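Moving deposits keep vanishing, and Winside renters would like theirs back

WINSIDE, 2021-09-30 — When Sebastián Insaurralde found a moving company that would haul everything in his two-bedroom apartment across the state for $768, he thought he had finally caught a break. He had been calling around since July, his new job was waiting, and the other quotes he had scribbled on the back of an envelope were a good deal higher.

The man on the phone was friendly, Insaurralde said, and asked all the right questions about stairs and parking and whether there was a piano. Then he asked for $378 up front, to hold the truck, and he wanted it sent through a payment app.

"He was so nice about it that I felt rude for hesitating," Insaurralde said. "He asked about my mother's dishes! He told me they'd wrap them in double paper. So I sent the money, and I went back to packing, and I felt pretty good about the whole thing."

Moving morning came, and the truck didn't. By lunchtime the phone number had stopped ringing through, and the website, which had carried the name Sanderetti Van Lines and a long page of glowing reviews, was gone by supper.

His neighbor across the hall, Shahab Khosravi, had a slightly different run of luck with a mover he found through an online ad. A truck did come for him, and two polite young men loaded it. Once the doors were shut, though, the driver said the load was heavier than expected and he would need another $502 in cash before anything was taken off at the other end.

"What do you do? My bed is in there, my kids' bikes are in there," Khosravi said. "I paid him. I'd tell anybody else to call the police first, but I was tired and I just wanted my things."

Both men have filed reports, and both say they'd rather be a little embarrassed in the newspaper than see it happen to the next family on the block.

The Hashemi Tenant Help Line, which takes calls from renters in Winside and the nearby towns, has been hearing stories like these all summer long. Its counselors suggest asking for a written estimate from someone who has looked over your belongings, in person or by video, and looking up the company's federal registration number before you agree to a date. Be wary of anyone who wants a large deposit by app, wire or gift card, and keep a copy of every page you sign.
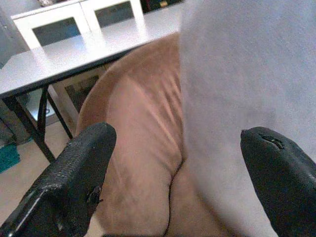
CONSUMER NEWS

If a mover is holding your goods for more money than you agreed to, the help line asks that you write down the license plate, take a picture of the truck and save every text message, even the ones that don't seem to matter much. Anyone who paid by card should call the card company that same day and ask how to dispute the charge.

Insaurralde did make it to his new place in the end, with a rented trailer and Khosravi riding along to help carry the couch. He hasn't gotten his deposit back, but the dishes came through fine, and he is still going after the money.

Contact the Newsroom | © 2021 Dastex Community News. All rights reserved. | Back to top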